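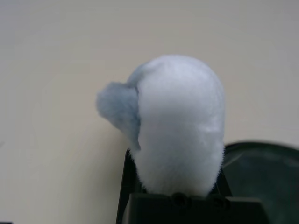 How much should a small firm put by for a second pair of arms?

Whatever the arms cost, plus whatever the firm has forgotten. At Nutsugah we had forgotten the table.

I was given the budget on 2018-03-07, in a corridor, by a man already walking away. It came to 2879 pounds, to last until July. Esex wanted 2000 for the deposit alone. Letar wanted less but charged for grippers separately, the way some airlines charge for a seat. That left me 877 after Esex, plus two pounds I have never been able to trace. 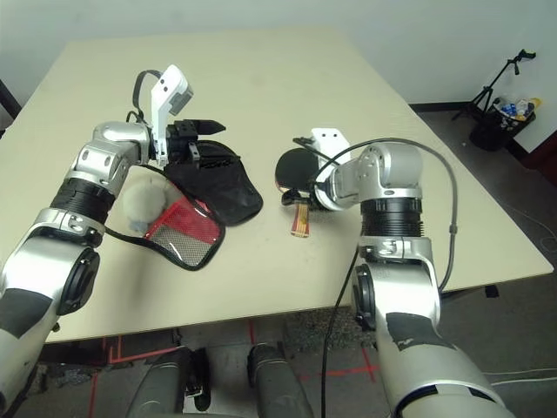

I put all this in a spreadsheet and gave it a cheerful green heading. Upstairs sent it back with one question: could the arms do anything useful? I wrote that they were being tried on sports goods. Upstairs asked whether we sold sports goods. We sell hinges.

So I rang Merna, who hire by the week, and asked about terms. The voice said 59 pounds for delivery, and would there be stairs?

There were stairs. I added a line for stairs, moved the two pounds into it, and went to see what a table costs.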